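Seed Store Renewal and Changes to the Variety Trials Programme

The Trondton Field Crops Association has completed its review of the variety trials programme and will introduce several changes from the coming season. Members who host trial plots, or who draw on the results when ordering seed, are asked to read this item with care, as some of the dates and forms have altered.

The review was led by Lina Mansour, with assistance from Gerrit Bosman on the statistical side. It considered returns from 334 plots of winter and spring barley, sown on 11 member farms over 2 seasons. The main finding was that differences between varieties were often smaller than differences between one end of a field and the other. On the heavier land at Pacheco, for instance, the ranking of the leading varieties changed according to whether the plots lay above or below the old drainage line.
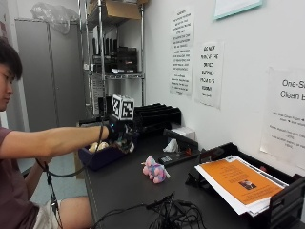 Newsletter, Issue 40, page 2

For this reason the Association will no longer publish a single ranked list. Results will be given separately for light, medium and heavy soils, and each figure will be printed with its margin of error. Where two varieties cannot be told apart on yield, the table will say so plainly. Members have sometimes chosen seed on the strength of a very small difference in the list, and the Association does not wish to encourage the practice.

The control variety will also change. Flotetti has served in that role for many years, but it is now grown on few member farms and seed of good quality has become difficult to obtain. It will be replaced by Fustier, which will be sown beside Flotetti for one further season to allow older results to be compared with the new. Hosts will receive seed of both and should not substitute their own.

Sowing rates will be set by seed count and not by weight. Each packet will be labelled with the thousand grain weight and the germination test result, and the drill should be calibrated afresh for every packet. Hosts who do not have access to a plot drill may apply to borrow the Association's machine, subject to the usual deposit. 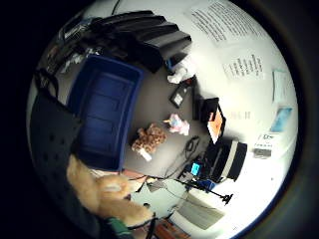
Records of nitrogen applied must now include the date and form of each dressing as well as the total. In the past, returns which gave only the total had to be left out of the comparison of grain protein, and this removed a good deal of otherwise sound work. A revised field sheet has been prepared by Selvaraj Begum and replaces all earlier versions. Entries may be made in pencil, but the sheet must be signed before it is sent in.

The Association has further agreed to begin recording straw strength and the date of ear emergence. Lodging scores will be taken twice, once after flowering and again shortly before harvest, using the scale printed on the back of the sheet. Hosts are reminded that a plot which has been driven over or grazed should be marked as damaged and left out of the scoring.

On the seed store, the old racking is to be replaced and retained samples will be kept at a steady low humidity. Samples from trials whose results have already been published will be disposed of unless the host asks for their return. Requests should be made in writing to Edileuza Aguiar and should quote the plot number and year of harvest. 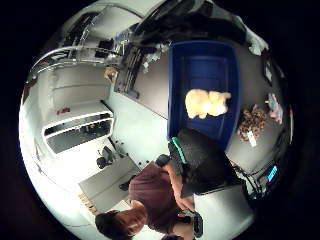 A blue bin in the workroom.

Applications to host plots are open to all full members. Preference will be given to light land, which is poorly represented at present, and to farms able to offer a level site away from hedges and gateways. Applicants should state the previous two crops and enclose a recent soil analysis. Tùng Châu will visit the proposed sites during April, and hosts will be told of the outcome by letter.

The full report of the review may be obtained from the Association's office on request. Comments on the new field sheet are welcome and should reach the office before the site visits begin.

Issued by the Trials Office, Trondton, Mar 10, 2018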